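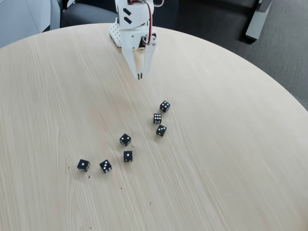

Torkonmont is a board game library in a former carpet showroom, and we have been lending games to the people of Dudon for eleven winters. You pay a small yearly fee, you get a card, and you take home up to three boxes at a time. Most of our members join for the big strategy games and then borrow something short the next week, having discovered that their families go to bed at ten. A fair number of the short ones need nothing more than a round table and a handful of black dice with white pips, and we keep a shelf of those by the door for people who don't like reading rules. The rest of the building is for people who do.

How we started

Povilas Kļaviņa owned too many games. His apartment had a hallway you could only walk down sideways, and when his landlord asked whether the floor was rated for that, he rented the carpet showroom and moved 270 boxes into it over a weekend in October. The plan was storage. Then the neighbors began knocking on the window, and he got tired of writing down who had what on the backs of envelopes.

The envelopes are gone. We now have a catalog, which Yusof built and which only Yusof can fix. It holds 418 titles at present, counting expansions as part of the game they belong to. We had a long argument over that and would prefer not to have it again.

The name

Torkonmont was a game Povilas designed in college. It took six hours and ended in a tie. There is a copy on the top shelf in the back room and you may borrow it whenever you like. It has been out twice.

What we do

Lending is most of it. Loans run three weeks, and you can renew by phone, by email, or by coming in and looking sorry. We also open the tables every evening from six until ten, members or not, and someone on staff will teach you a game if you ask. If you don't ask, we'll leave you alone, although Povilas may hover.

In the colder months we run Flindutora, our league for trick-taking card games. It has a ladder, a trophy, and a surprisingly strict rule about sighing. New players start at the bottom and are matched with a partner for the season. Couples are not paired together unless both of them request it in writing.

Schools and senior centers in town can borrow a crate of games free of charge. Tell us the ages and how much noise you can stand and we'll pack it for you.

Missing pieces

We check every box when it comes back, which is why the returns desk is slow and why there is a chair next to it. If you've lost a piece, say so. The spares cabinet has 111 drawers and we can usually find you a pawn of nearly the right color. Please don't replace things with buttons. We had a copy of a farming game come back with more buttons than sheep, and the person who borrowed it next sewed one onto a coat.

Donations

Yes, we take them, with two exceptions. We have all the trivia games we will ever need, most of them very concerned with the 1980s. And we can't accept any more 500-piece jigsaw puzzles of lighthouses. We aren't a puzzle library in the first place, but people leave them on the step at night.

Finding us

We're on the corner across from the bus depot in Dudon. The sign over the door still says CARPETS, as the letters are bolted through the brick. Ring twice if it's raining, the bell gets moody. Parking is behind the building, and the space marked P.K. is not for you.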